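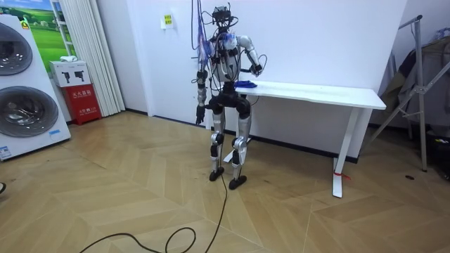 *Abb. 4: Heller Holzboden im Fischgrätmuster*

## 4 Auffrischen von geölten Holzböden mit der Poliermaschine Drovwood

Dieses Kapitel beschreibt das Auffrischen mit dem Pflegeöl Prillitz. Es gilt für Böden, die bereits geölt sind. Für lackierte Böden lesen Sie bitte Kapitel 5, für rohes oder frisch geschliffenes Holz das Kapitel 6.

Wenn Sie nicht wissen, wie Ihr Boden behandelt ist, geben Sie einen Tropfen Wasser auf eine Stelle, die man wenig sieht, und warten Sie zehn Minuten. Bei einem geölten Boden wird das Holz unter dem Tropfen meistens etwas dunkler. Bei Lack bleibt die Farbe gleich. Das Ergebnis ist nicht in jedem Fall eindeutig. Im Zweifel fragen Sie den Betrieb, der den Boden verlegt hat.

### 4.1 Vorbereitung

1. Prüfen Sie die Temperatur im Raum. Am besten arbeitet man bei 21 °C. Eine Fußbodenheizung schalten Sie am Abend vorher aus.
2. Saugen Sie den ganzen Boden mit der weichen Bürste ab. Saugen Sie immer in der Richtung der Stäbe, damit der Staub aus den Fugen kommt. Bei Fischgrät bedeutet das zwei Durchgänge, einen für jede Richtung.
3. Wischen Sie den Boden nebelfeucht mit der Grundseife Ketilsson. Das Tuch darf nicht tropfen.
4. Lassen Sie den Boden vollständig trocknen, am besten über Nacht.
5. Kleben Sie Sockelleisten aus unbehandeltem Holz mit Malerband ab. Lackierte Leisten muss man nicht abkleben.
6. Suchen Sie nach lockeren Stäben. Drücken Sie mit dem Daumen auf die Ecken, besonders an den Türen. Lockere Stäbe müssen vor dem Ölen befestigt werden (siehe 6.3).

> **Hinweis:** Verwenden Sie kein Spülmittel und keinen Allzweckreiniger. Diese Produkte lassen einen Film zurück und das Öl zieht dann fleckig ein.

### 4.2 Das Pad montieren

1. Ziehen Sie den Netzstecker.
2. Legen Sie die Maschine auf den Rücken, mit einem alten Tuch unter dem Griff.
3. Drücken Sie das beige Pad in die Mitte des Treibtellers. Der Rand muss auf allen Seiten gleich weit überstehen.
4. Drehen Sie das Pad einmal mit der Hand. Wenn es schleift oder eiert, nehmen Sie es ab und setzen es neu auf.
5. Stellen Sie die Maschine wieder auf und bringen Sie den Griff auf die Höhe Ihrer Hüfte. Der Hebel rastet hörbar ein.

Das grüne Pad ist nur für starke Verschmutzung gedacht. Es kann auf weichem Holz Kreise hinterlassen, die man im Gegenlicht noch lange sieht.

### 4.3 Öl auftragen

Sie brauchen 40 ml Öl pro Quadratmeter. Für sehr trockene Böden ist der Verbrauch höher, aber geben Sie die zusätzliche Menge erst in einem späteren Durchgang.

1. Schütteln Sie den Kanister kräftig. Die Pigmente setzen sich am Boden ab, auch bei der farblosen Sorte Prillitz Natur.
2. Machen Sie eine Probe an einer verdeckten Stelle und schauen Sie sie am nächsten Tag an.
3. Beginnen Sie an der Wand, die der Tür gegenüberliegt.
4. Geben Sie das Öl in einer dünnen Linie auf den Boden und verteilen Sie es sofort mit dem Gummischieber.
5. Arbeiten Sie in Feldern, die Sie mit dem Arm gut erreichen. Bei Fischgrät endet ein Feld immer an der Spitze einer Reihe und nie in der Mitte eines Stabes — sonst kann der Ansatz sichtbar bleiben.
6. Lassen Sie das Öl 15 Minuten einziehen. Matte Stellen bekommen noch einmal etwas Öl.
7. Nehmen Sie das überschüssige Öl mit einem Baumwolltuch ab. Es dürfen keine glänzenden Pfützen auf dem Holz stehen.

> **VORSICHT — Brandgefahr!** Mit Öl getränkte Tücher und Pads können sich selbst entzünden. Legen Sie sie nach der Arbeit in einen Eimer mit Wasser oder in einen dicht schließenden Behälter aus Metall. Werfen Sie sie niemals zusammengeknüllt in den Hausmüll.

### 4.4 Einpolieren

1. Stecken Sie die Maschine an und führen Sie das Kabel über die Schulter.
2. Schalten Sie die Maschine nur ein, wenn der Teller flach auf dem Boden steht.
3. Heben Sie den Griff ein wenig, dann zieht die Maschine nach rechts. Senken Sie ihn, dann zieht sie nach links. Üben Sie das zuerst ohne Öl, es braucht einige Minuten Gewöhnung.
4. Polieren Sie jedes Feld, bis die Oberfläche gleichmäßig seidenmatt aussieht.
5. Wechseln Sie das Pad, sobald es schmiert.
6. In den Ecken und unter Heizkörpern polieren Sie mit dem Handpad Corkonov nach.

> **VORSICHT:** Lassen Sie die laufende Maschine nicht auf einer Stelle stehen. Durch die Reibung wird das Holz warm und es entsteht ein dunkler Ring.

Der Motor ist für bis zu 4.000 Betriebsstunden ausgelegt. Wenn er ungewöhnlich laut wird, kontrollieren Sie zuerst, ob sich Fäden vom Pad um die Achse gewickelt haben.

### 4.5 Trocknen und erste Benutzung

- Nach dem Einpolieren den Boden über Nacht nicht betreten. Für gute Lüftung sorgen, aber ohne starken Zug.
- In den ersten Tagen nur mit Socken oder sauberen Hausschuhen gehen.
- Teppiche erst nach zwei Wochen zurücklegen. Unter einem Teppich trocknet das Öl sehr langsam.
- Möbel heben und nicht schieben. Filzgleiter vorher erneuern.
- In der ersten Woche nicht feucht wischen.

Wer am Sonntag ölt, sollte für den Montag einen anderen Weg durch die Wohnung planen.

### 4.6 Probleme und Lösungen

| Problem | Mögliche Ursache | Lösung |
|---|---|---|
| Boden klebt am nächsten Tag | Zu viel Öl, zu kalt | Mit wenig frischem Öl anlösen, trocken auspolieren |
| Helle Streifen an den Fugen | Staub nicht abgesaugt | Stelle reinigen und nachölen |
| Sichtbarer Ansatz | Feld in der Mitte eines Stabes beendet | Beide Felder gemeinsam nachpolieren |
| Eine Richtung wirkt dunkler | Lichteinfall auf die Holzfaser | Kein Fehler |
| Maschine springt | Pad sitzt nicht mittig | Siehe 4.2 |

Ersatzpads bestellen Sie bei Kolbrún Vídalín im Teilelager. Geben Sie dabei bitte die Nummer vom Typenschild an. Es befindet sich unter der Kabelhalterung.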